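Borkgate shoe swap promises tidy desks, but the sums are unclear

3 June 2023

A scheme that asks home workers in Borkgate to hand over the shoes they keep beside their desks says it has signed up 530 households since it opened in April. What happens to the shoes is harder to pin down.

Cerard, the firm behind it, charges £15 to join. Members look out trainers they seldom wear, put them back in the original box where they still have it, and wait for a collection. In return they get credit towards somebody else's pair. The company says the average home office could be "given back to its owner" in an afternoon, a claim it has not backed with any figures. 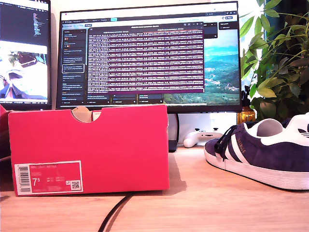
A boxed size 7.5 and a navy suede trainer on a desk in Borkgate.

Purificación Sarmiento, who runs the scheme, said people had lost the habit of putting things away. "The desk became the shelf, the hall cupboard and the shoe rack," she said. "We are asking them to choose."

Asked how many pairs had found a new wearer, she gave a figure of 58. She would not say how many had been collected, or how many were sitting in the firm's unit on the Grestodano estate.

There is also the question of whether shoes are really what clutters a desk. A monitor takes up far more room than a trainer, and few people will be posting off the game controller or the pot plant.

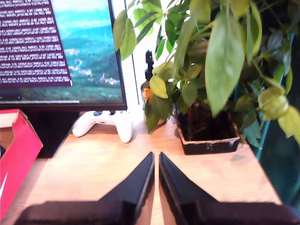
Unai Tejada, who repairs shoes at Robles on the high street, was not persuaded. He said suede marks easily and that a pair sent back and forth a few times would need a proper clean at the very least. "Fifteen pounds would pay for that here," he said. "Then you can keep them."

Cerard wants some 3,000 members by the end of the year. Its terms say credit runs out if it is not used, although the joining page does not mention this. Ms Sarmiento said the wording was being looked at.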